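Home | Notebook | Projects | People | Search

31 January 2021
Teaching by hand, clothes task, two grippers

Kerstin Løken asked for more clothes before we retrain, so today was folding on a bed. Same instructions as the Tosport round: one gripper in each hand, sit facing the work, pick, lay flat, fold, stack to the left. No remote control this time. The arm lag was still bad on the last remote batch and I didn't want to mix the two.

Kept 227 demos, threw out 20. Most of the bad ones were jaws closing on two layers at once. Running total is now 2,395.
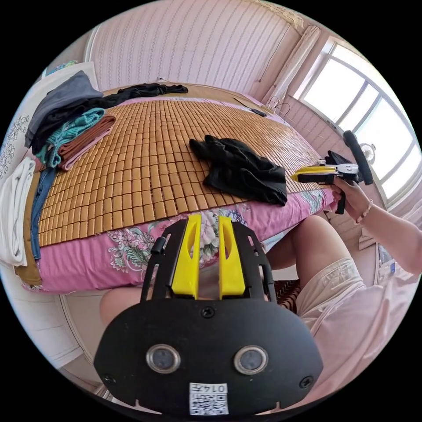

Unit 0147 and the second gripper at the bed, black garments on the mat.

Black cloth on the tan mat gives decent contrast, but folds inside the black cloth are hard to make out in playback. The mat is also made of small pieces and I want to know if the rows help tracking or confuse it. Ran five demos on a plain sheet to compare – not looked at yet.

Grip width drifted on one unit late in the session. Zeroed it and marked the files. Slow down on the release, the policy copies our flicks.

To do:
- check the plain sheet runs
- ask Mizuno about softer fingers
- lighter colored shirts next
- arm test with Kerstin, not before May

Last updated: 31 January
2 comments | 0 shares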